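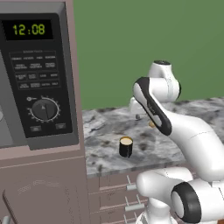
From: Kiran Sandhu
To: floor-list
Date: January 31, 2018
Re: the arm and our kitchen shifts

Typing this between prep and lunch so sorry for the mess.

Nigel Lambert wrote:
> Can someone at Dawber tell us plainly what changes when the
> Skundier arm takes over reheats? We were told 82 trays a shift
> and that's all we were told. Do the microwave people keep their hours?

Short answer – hours yes, job no. Not the same job anyway. The arm is meant to do cup in, door shut, cup out. That used to be most of my morning. Now I'd be stocking the counter, wiping down, and standing by for when it gets stuck.

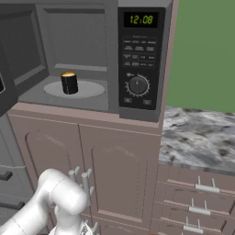

Standing by is the bit I don't love. You can't start anything proper because you might get called over. Back in November I asked for that time to count as real work on the sheet and got a "we'll see". Still waiting.

Other thing, the height. Microwave is up high and Jilter staff have complained about reaching for hot cups for years. So if the arm does that part, fine by me, my shoulder says thanks. But door handling is slow in the sim runs and lunch isnt slow.

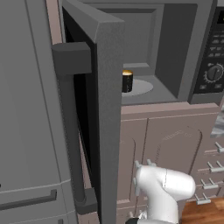 Training is 3 sessions, paid, they did put that in writing. Ask who resets it on nights tho. Cleltia site has one person on nights and she already does the dishes and the deliveries.

Nigel – can you bring the hours question to teh next meeting? I'm on shift. Will send my notes tonight if I get a break.

Kiran

Recent in this list:
- Night cover at Cleltia
- Skundier training sign-up
- Locker keys, again
- Break room fridge

Contact the list owner | © 2018 Dawber Floor List | Back to top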